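4. Tell the arm where the chassis sits. With the chassis on its side and the open face toward the arm, jog slowly until the fingers hold the blue part upright in front of the row of blue tabs, then save that pose as `Jarkus_2`.

5. Set the grip force to 40 and leave it there for now, please - Hatice and I both got greedy with ours. 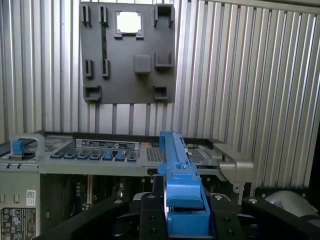
6. Run the approach at the slowest speed, with one hand on the stop button.

**Caution:** keep your fingers well away from the ribbed wall while the arm is powered.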